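Fridge storage advice: does any of it make a difference?
Food and Kitchen > Storage

Posted by Abilio Lorente
Asked in November, 5 replies hidden by moderators

I keep being told that where you put things in the fridge matters a great deal. My brother sent me a long page from a site called Vosetico with a plan of every shelf, and it reads to me like something written to sell boxes. Juice must go in one place, leftovers in another, milk never in the door, and a set of 19 matching tubs to hold it all. I have got by for years by opening the door and putting things where there's a gap.

We have a stainless steel fridge with a clear shelf and a table close by that collects everything else: water bottles, a carton of juice, a tape measure, sticky tape, whatever came in that day. My questions are whether an opened carton really has to be in the fridge, whether bottled water needs to be in there at all, and whether a lid left off a pot of something matters if it's going to be eaten the next morning. I don't want a shelf plan. I want to know which of these rules are real.

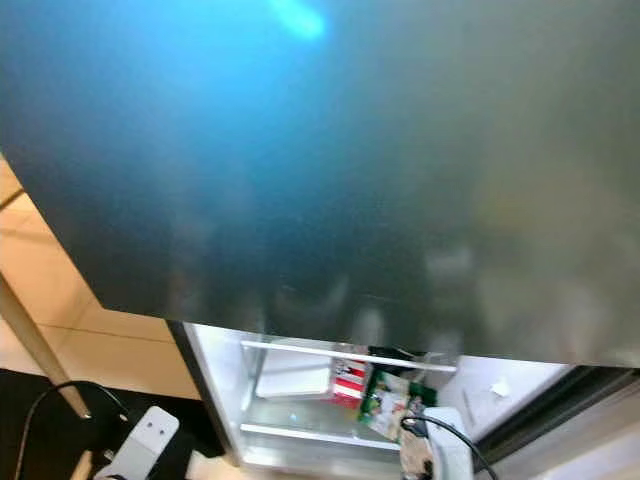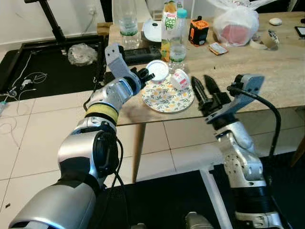
Eusebio Lorente
As the brother in question, I never told you to buy the tubs. I said read the part on temperature and skip the rest, and you've obviously done it the other way round.

Anyway. The one rule I'd stand by is 5 degrees or below. Put a cheap fridge thermometer in a glass of water on the middle shelf, leave it overnight and read it in the morning before anyone has opened the door. The number on the dial is no use, as on most fridges it's a setting and has nothing to do with degrees. Mine was on 3 and I took that to mean three degrees for years. It was running at nine.

On your actual questions:

Opened juice goes in the fridge, yes. Even the sort sold off an ordinary shelf. Once the cap has been off, the reason it could sit in a cupboard is gone. The carton will tell you how many days you've got, and I'd go by that and not by sniffing it. If it was sold chilled then it should be in the fridge before you open it as well.

Bottled water, sealed, can live wherever you like so long as it's out of the sun and away from the cooker. If you've been drinking from the bottle then I'd keep it cold and finish it in a day or two, but I can't say I've ever been ill from one.

Lids - put the lid on. It's less to do with danger and more to do with everything tasting of onion. Things dry out too. A plate turned upside down over a bowl does the same job as anything in a set of tubs.

The door business is half true. It's the warmest part in most fridges, so milk does go off a bit sooner there. Jam, mustard and pickles don't care. If you get through your milk in two days, leave it where it is.

Porkitz
I'd be wary of the thermometer in a glass of water as well. It tells you about one spot. I did this on our old Kanano and the middle shelf was perfect while the salad at the back was freezing solid. Move it about for a few days and then decide.

Also please don't spend money on an organiser. There's a whole trade in clear plastic trays now and I have yet to see anyone explain what the tray does that the shelf doesn't. A friend paid 40 pounds for a turning one, and all it does is bring the old hummus round to the front again. I grant you that's where you can see it.

The thing I would do is sort out the table. If tape and tools and food packets all end up on the same surface then the food is what gets forgotten, and a carton that should have gone back in at breakfast is still out at teatime. Have one end for food and drink only. It costs nothing and you'll know in a week whether it helps. It may not!

Escobar
just use your nose, my gran never owned a thermometer and she lived to 91

Eusebio Lorente
To Escobar: plenty of things that will make you ill smell fine. Cooked rice, for one. I wouldn't rely on it.

To Porkitz: fair point about the back shelf, I should have said. If things are freezing at the back, check nothing is pushed up against the vent before you turn the dial. Abilio, yours is probably too full for the air to get round anyway.

Abilio Lorente
It isn't too full. I'll try the thermometer, but I'm keeping the milk in the door.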